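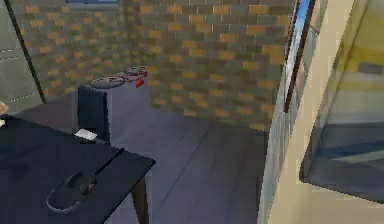

January, notebook 4

Went through the rules for simulated runs again with Ferdinand Aigner before lunch. We agreed that the Padon checklist was too loose in two places, so I write the new text now, before I forget the reasons.

Start state. Every run must begin from a saved scene file, never from where the last run has ended. Write the scene file number and the seed in the log. Run 616 has no seed in the log and I can not repeat it, so it stays out of the Wedonen report. Ferdinand wanted to keep it with a note - I said no, and he accepted.

Speed near glass. Glass panels and partitions are treated as solid for the planner, also when the depth sensor sees through them. Keep the reduced speed until the base is clear of them. Same rule as on the real floor at Gasser. I do not want two sets of habits.
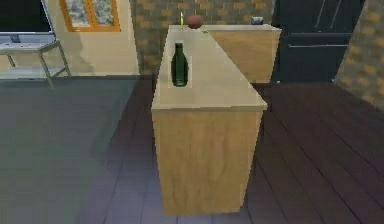 Glass objects on a counter are a separate point. A standing bottle counts as fragile, even when the physics would let it fall without damage. Any contact with it before the grasp phase is logged as a fault. I had 8 such contacts marked "minor" in the old sheet, and the word minor is now removed from the form.

Open: who may change the speed limits in the config? At the moment everybody with access to Tikitz. My proposal is that one person edits and a second person signs. Balthasar Auer will look at it.

To do - rename the old logs, check the stop time after an emergency stop command, ask Balthasar about the rug friction value.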